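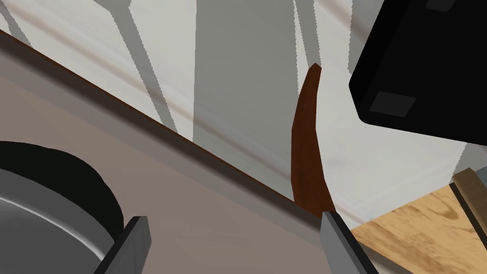
Why does a planner need to check its own plan once the arm has started moving?

A plan is made from the state of the room at one moment, and small errors in where objects are believed to be grow with each action that follows. A check between actions lets the software drop a bad plan early and make a new one from fresh observations.

Search this site Enter keywords Go

Student Project Report
Step-Level Plan Checking for Simulated Household Tasks

1. Purpose

This report presents the work of the Quintana project team, carried out in the robotics software course at Gunbridge. The team was asked to extend an existing task planner so that it could detect a failed action and recover from it without a person restarting the run. All work was done in simulation.

2. Software structure

The system has two layers. The upper layer, named Pistum, receives a short written goal and returns an ordered list of actions such as "move to," "grasp," "lift" and "place." The lower layer is the motion controller supplied with the course, which the team did not change except for its logging. Between the two, the team added a checking module. After each action the module compares the predicted state with the observed state and returns one of three results: continue, repeat or replan.

The predicted state is stored as a set of simple relations – for example, that an object is held by the right gripper, or that it rests on a given surface. Relations were preferred to raw positions, as small differences in position caused too many false alarms in early trials.

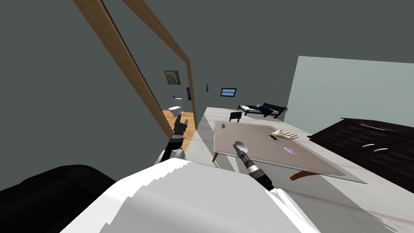

The checking module also keeps a record for each arm separately. In the first version a single record was used for both arms, and a failed grasp by one arm could clear a valid grasp by the other. Separating the records required changes to the message format and took up most of March.

3. Test method

The planner was run on 400 task instances with the checking module turned on, and on the same instances with it turned off. Random seeds were kept the same for both conditions. Each run was limited to 300 simulation seconds, and a run that reached the limit was recorded as a failure. Goals were worded in everyday language and were not edited after testing began.

4. Findings

With the module turned off, most failed runs continued to the end of the action list even though the first grasp had not succeeded. With the module turned on, 31 runs still ended in failure. The team reviewed the logs of these runs by hand. The largest group involved repeated replanning between two equally ranked grasps, which used up the time limit. A smaller group was traced to goals in which the planner chose the wrong object at the outset; the checking module cannot correct such an error.

5. Remaining work

A penalty for returning to a grasp that has already failed has been written but not tested. The team also recommends that the log viewer be rewritten, as it becomes slow when a file holds more than 4000 entries. The configuration files are stored in the course repository under the Quintana folder.

Related reports
Trillberg: A Log Viewer for Multi-Arm Simulation
Grasp Ranking With Limited Camera Views
Writing Clear Goals for Task Planners
Message Formats for Two-Arm Control

Last updated: August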